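Tiderlow Center for Child Development
Call for participants: Pretend Play and Early Language Study

The Tiderlow Center is recruiting families with children between the ages of three and five for a study of how children use language during pretend play at home and in a playroom setting. The study is led by Jessie Farquharson, with data management by Alasdair Dow. Recruitment is open now and closes at the end of November, or when all places are filled.

Background

Children talk differently when they pretend. They use more verbs of planning ("let's say," "now you be"), more past and future forms, and longer turns than they do during construction or drawing tasks. Most published samples come from single visits of half an hour or less, which makes it hard to separate the effect of the play theme from the effect of an unfamiliar room. The present study uses repeated visits and two play themes, kitchen and post office, so that each child can be compared with his or her own earlier sessions.

A previous phase, carried out in Dornthorpe, produced 531 usable play sessions. The coding manual from that phase has been revised and will be used here without further changes. Families who took part in Dornthorpe are not eligible for the current phase.

What participation involves

Each family attends 13 sessions over one school year. Nine take place at the Staltley playroom and four take place in the family home. Playroom sessions last 40 minutes, including ten minutes of settling time that is not analyzed. Home sessions last 25 minutes and use a box of play items supplied by the Center and collected afterward. 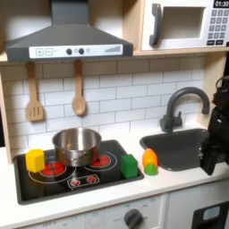

A parent or other adult caregiver stays in the room throughout. In six of the sessions the caregiver is asked to join the play; in the others the caregiver sits to one side and fills in a short questionnaire. Siblings may attend home sessions but not playroom sessions. Where twins are enrolled, each child is seen separately and the family is paid for both.

Children are never required to play with a particular item or to finish a task. If a child asks to stop, the session ends and still counts as attended.

Audio is transcribed by staff at the Center. Transcripts are identified by a participant code, and names spoken aloud are replaced at the point of transcription. Recordings are stored on a restricted server and deleted four years after the study closes. Transcripts are kept indefinitely in de-identified form — consent to this is a condition of enrollment. Consent to the use of short audio excerpts in teaching is optional and is requested on a separate form.

Eligibility

Children must be at least 3 years 0 months and no more than 4 years 9 months old at the first session.

English must be spoken in the home at least half of the time. Bilingual and multilingual children are welcome, and a language history form will be completed at intake.

Families must live within the Staltley or Ruddock school districts and expect to remain there for the full year.

Children currently receiving speech or language services may enroll. Please give the start date and type of service on the interest form so that the sample can be balanced.

Children with an uncorrected hearing loss cannot be included in this phase.

The total sample is 200 children. Places are divided evenly between the two districts, and a waiting list will be kept for each.

Payment and expenses

Families receive $20 for each completed session, paid by prepaid card at the end of the visit. A further $60 is paid on completion of the final session. Parking at Staltley is free with a permit, which is mailed with the appointment letter. Bus fares are refunded on presentation of a ticket or app receipt. Missed sessions may be rescheduled twice; after a third missed session the family is withdrawn, and payments already made are not recovered.

Scheduling

Playroom appointments start at 9:15 a.m., 11:00 a.m., 2:30 p.m. and 4:15 p.m. The last slot fills quickly and cannot be guaranteed. Home visits are arranged directly with the visiting researcher.

How to apply

Interest forms are available at the Tiderlow front desk and at both district preschool offices. Completed forms may be handed in at any of these locations or mailed to Jessie Farquharson, Pretend Play and Early Language Study, Tiderlow Center. Applicants will receive a reply within two weeks, followed by a 15-minute telephone screening. Submitting a form does not commit a family to taking part.

Questions about data storage or the consent forms should be addressed to Alasdair Dow at the Center.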